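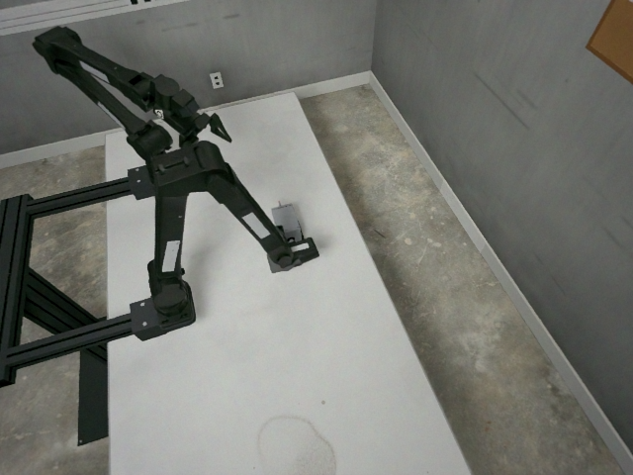

What went wrong with the two-arm cell in June?

One arm moved after a protective stop, before the operator had pressed reset. It traveled a short distance over the table and stopped again. Keith Kerslake was outside the marked zone when it happened and was not hurt. He pulled the main power and locked the cell out.

Progress report to Ormsby, Stage 2
Two-arm handling project, Jutville
Prepared by Coralie Nepia
23/07/2022

Work since the last report has gone almost entirely into this fault. The physical cell at Litgate has stayed locked out and all motion work has been done in the simulated cell. The sorting trials planned for this stage have not started, and we are asking to move them to the next one.

Finding the cause

Moataz Metwally copied the Litgate controller settings into the simulation, including the old restart script, and ran a stop and restart over and over with both arms partway through a reach. The arm moved before reset in 13 out of 100 restarts. We had expected it to be harder to reproduce.

The motion program keeps a short list of upcoming commands for each arm. A protective stop is supposed to clear both lists. Our script cleared the list for the first arm, waited for a reply, and then cleared the second. If the reply came late, the script gave up waiting and went to the next step with the second list still full. When the drives came back on, the second arm carried out what was left, up to 330 milliseconds of motion.

The script was ours. It was written for a single arm and extended when the second was added, and the extension was never reviewed. The Rivik stop circuit did what it should: it removed drive power both times we asked it to during the inspection at Litgate. The fault was in what our software did once power was restored. 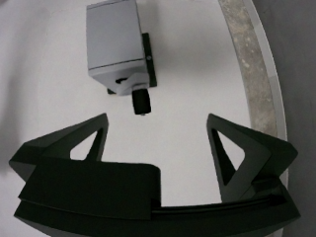 Could the same fault have opened or closed a gripper?

It could have. Gripper commands go through the same list as arm commands, so a leftover open command would have been carried out too, and a part held at the time of the stop could have been dropped. We have no record of it happening on the physical cell, but the log from June does not store gripper commands, so we can't rule it out. Gripper commands are now logged.

Changes made

Ntombi Kekana rewrote the restart script. Both lists are now cleared at the same time, and the drives stay off until both have been read back as empty. If either readback fails, the cell stays stopped and shows a fault code. Reset has to be pressed after the readback; pressing it early has no effect.

She also added a position check. Each arm's joint angles are saved at the stop and compared at reset. If they differ by more than the set limit, the program won't resume and the operator has to send the arms home at slow speed, one after the other.
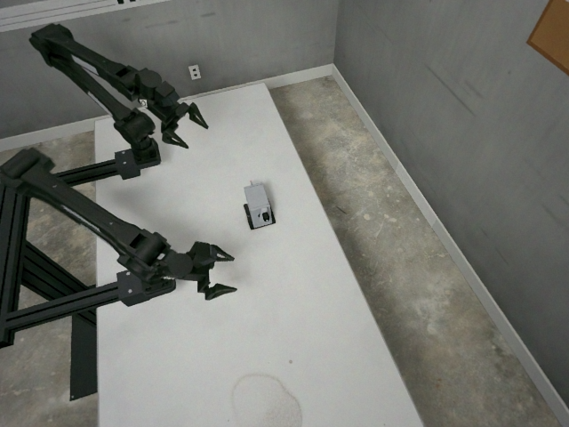 The new script has been through the same restart test as the old one, with late replies forced on purpose, and neither arm moved before reset. We then repeated it with the arms in different positions, including some with the grippers low over the table. One run ended in a fault code we did not expect. Moataz traced it to a rounding error in the position check, which has been fixed.

Still open

The simulation does not model the delay on the physical network well. Rafferty Montoya is measuring it at Litgate with the drives disconnected, and the forced delays will be adjusted to match.

The operator instructions still describe the old reset order. Keith has a draft, and it needs to be approved before anyone unlocks the cell.

We have not decided whether to add a separate enable button for each arm. It would mean rewiring the panel, and the cost is outside the current budget. A quote will come with the next report.

Request

We ask Ormsby to agree to the new date for the sorting trials and to name someone to attend the first powered restart at Litgate. The cell will remain locked out until Rafferty's measurements are in and the restart test has been passed on the physical arms at reduced speed.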